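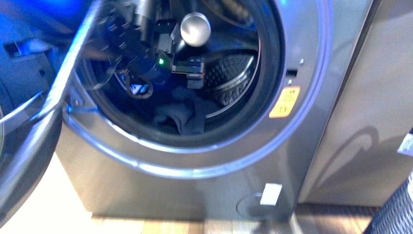

3.2 What people leave behind in the drum

I came to this part of the study thinking it would be the dull bit. We had asked households in Ivville to write down what happened between the end of a wash and the moment the machine was empty, and I expected a few lines about pegs and airers. What came back was 50 diaries, some of them very long indeed, and a good half of the grumbling was about the one thing that got missed. A sock, a vest, a dark top at the bottom of the drum that went round again with the whites the next morning!

Dark clothes came up again and again. Navy and black things seem to vanish in there, especially in a utility room with one weak bulb (mine is just the same), and the rubber seal makes it worse by hiding whatever has slid forward. Several diarists had got into the habit of sweeping a hand right round the drum before shutting the door. Others spun it slowly and waited for something to flop.

Search this journal Go

I should say a word about the machines too. All of them were front loaders, and people spoke about the opening as if it were a doorway with its own bad habits – sleeves catch on it, hems drag over it, and the things nearest the back come out last or don't come out at all.
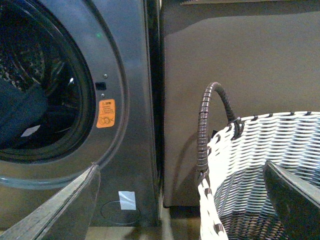
3.3 One piece at a time, or the whole lot?

The diaries split fairly neatly here. The armful people pull everything out in one go and pick up what falls. The piecemeal people lift each thing clear, give it a shake and drop it in the basket, and they were the ones who told us about collars, cuffs and labels, as they had their hands on every bit of cloth. I'm an armful person myself and was rather hoping we'd win. We didn't, at least when it came to forgotten items: in the Kongkaew flats, where we kept the closest watch, the piecemeal households wrote down far fewer of them.

Heavier knits deserve their own mention. A polo shirt in a piqué knit bunches up into thick folds, and if you let it hang over the rim while you reach for something else, it tends to slither back in or down to the floor. Fig. 3 has a piqué-knit garment halfway, draped over the lower rim of the opening.

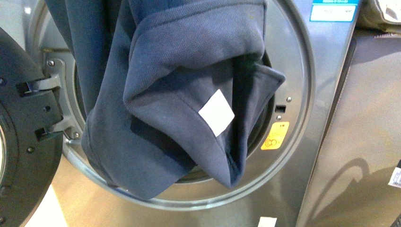 Fig. 3. Navy piqué-knit garment over the rim of the drum, door open.

One diarist from the Vosteck group disagreed with me completely on the draping, and wrote that hanging the heavy things over the rim first was the only way she ever remembered them, because she couldn't shut the door on a shirt. I've thought about that a lot and I rather like it. We'll ask everyone about it when the second round of diaries goes out in October.

Contact the editors | Copyright Jiveo Papers | Back to top
3 comments 800 shares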